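Two arms and a wire basket

17/08/2023

Duygu Yurt would like it known that she owns a perfectly good dishwasher. "People see the plate and assume I've gone to all this trouble to avoid a job that takes four minutes," she says, clearing a chair for me in the shared workshop in Bendthorpe. "I've gone to all this trouble for fun. The plate is incidental."

Her build, which she calls Skostden after a village she once got lost in, is a pair of robot arms bolted to one long bar at the front of a table. She began it with a single arm and a budget of 4000 pounds. Then came the second arm. She prefers not to discuss the budget now.

How did the walls come about? "Bendthorpe has a lot of people walking past in bright jumpers," she says. "I wanted the arms to look at something dull." They are painted a lavender grey left over from her sister's bathroom.

The cables took longer. Her first attempt was tidy and far too short, and the elbow ripped a connector clean out on the opening morning. She has since become a believer in slack. "It looks like I gave up halfway. It took me 80 clips to get it looking like that, counting the ones I trod on."

On most evenings she works on picking things up, with the basket as the hard case. Wire is a nuisance, she says, as fingers like to go through it. Her target is 100 clean lifts in a row. Her record is a figure she describes as "private".
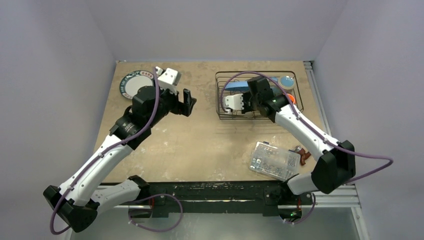

What comes next

A proper cover for the bar, possibly, and a shelf so the box of screws can live somewhere other than next to the right arm. "I keep saying I'll move it," says Yurt. "I've been saying so since I built the table."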